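International Trade and Diplomacy > Course materials > Preferential trade
Print | E-mail
6 shares | 5 comments

Skurnley School of Public Affairs
Trade Agreements and Development, Unit 6
Rules of origin: notes to accompany the lecture
Thenmozhi Nair

1. Scope

These notes cover preferential rules of origin, that is, the rules that decide whether goods count as coming from a partner country for the purpose of a lower tariff. Non-preferential rules, used for quotas, anti-dumping duties and trade statistics, are dealt with in the next unit and should be kept separate. The same article can have one origin under the first set and a different origin under the second.

A preference is granted to goods, and the nationality of the firm that makes them does not matter. A foreign-owned factory may qualify and a locally owned one may fail.

2. Basic tests

Goods are either wholly obtained in one country or they contain inputs from elsewhere. The first class is narrow: crops harvested, minerals extracted, animals born and raised, fish caught within territorial waters. Fish caught outside those waters raise the question of vessel ownership and flag, on which agreements differ widely.

For the second class the text will set a test of sufficient working. Three forms are common.

(a) Change of tariff heading. The finished article must fall under a different heading from all the imported inputs. The test is simple to apply where the classification is settled, and poor where the nomenclature puts parts and finished goods together.

(b) Value limit. Imported inputs may not exceed a stated share of the ex-works price. The result moves with exchange rates and wage costs, so a product may qualify in one season and fail in the next with no change in the way it is made.

(c) Specific process. The text names an operation that must be carried out locally, such as spinning, weaving or a chemical reaction.

Agreements may combine these or offer them as alternatives. Read the conjunctions in the annex with care. 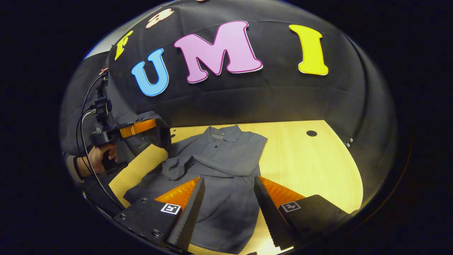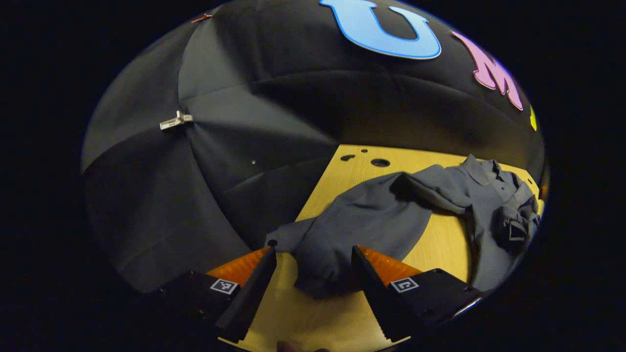 3. Textiles and clothing

Clothing is the sector in which process rules have the most effect on poorer exporters. Under a single transformation rule, imported fabric may be cut and sewn locally and the garment will qualify. Under a double transformation rule, the fabric must also be made locally, or in a country with which cumulation is allowed. Take an ordinary polo shirt, such as the grey one lying crumpled on the wooden tabletop in the second picture: if its fabric had been imported into the exporting country and only the making-up done there, it would pass the first rule and fail the second. Country labels sewn into garments are no evidence either way, as labelling law follows its own definitions. The annex will usually add a tolerance for minor non-originating materials, set by weight or by value.

4. Cumulation

Bilateral cumulation lets each party treat the other's inputs as its own. Diagonal cumulation extends this to named third countries, normally on condition that identical origin rules apply among all of them. Full cumulation counts the working carried out anywhere in the zone, even on inputs that have not themselves gained origin.

The choice is a diplomatic matter as much as a technical one. In the Bostau talks the coastal exporters asked for full cumulation across the region, while the importing side offered the diagonal form with fabric left out. The Amin paper (reading pack, second item) sets out both positions and the compromise text.

5. Case for the seminar

Siltenix ships cable assemblies from Bostau. The agreement applies a value limit: non-originating materials may not exceed 30 per cent of the ex-works price. One consignment is invoiced at 3125 per pallet, ex-works, in the importer's currency. Copper wire is bought locally, connectors are imported, and the sheathing comes from a neighbouring state that is party to the agreement.

Work out the highest permitted value of non-originating materials per pallet. Then state how the sheathing is treated under bilateral and under full cumulation, and what evidence of its origin the exporter would need to hold.

Note that local purchase of the wire does not prove local origin. A supplier's declaration is required.

6. Proof and checking

Proof takes the form of a certificate stamped by the exporting authority or a statement made by the exporter on the invoice. Checking after clearance is done by request from one customs service to the other. Where no reply is received within the period laid down, preference may be refused and the duty recovered from the importer. The contract of sale should say who bears that cost.

Reading for Unit 6: Amin paper, sections 2 and 4; Bostau protocol, annex on product rules. Bring the annex to the seminar in printed form.

Filed under: Trade policy, Customs, Handouts
Print | E-mail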